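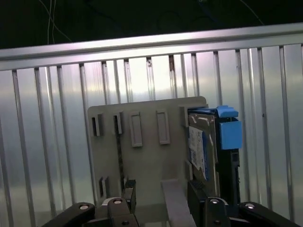
Planning the move takes longer than making it, according to Gareth Bellamy, and most of that time goes to deciding when to quit. The software at Ondorham, called Lemum, has to line a hard drive in its blue caddy up with a gray plate, and shiny metal makes that hard. A bright wall behind the plate throws glare into the wrist camera, and the depth readings go bad.

Lemum's answer is to trust edges first. It fits the outline of the plate, then checks the drive against it, and plans again if the two disagree by more than 2 millimeters. After 9 failed plans it stops and asks for a person.

The team logged 669 attempts in April. In 187 of them the planner changed its path partway through — more than Bellamy wanted. A new filter, written at the Fundale office, drops pixels that flicker between views. It still struggles with labels, and a fix for that is next on the list.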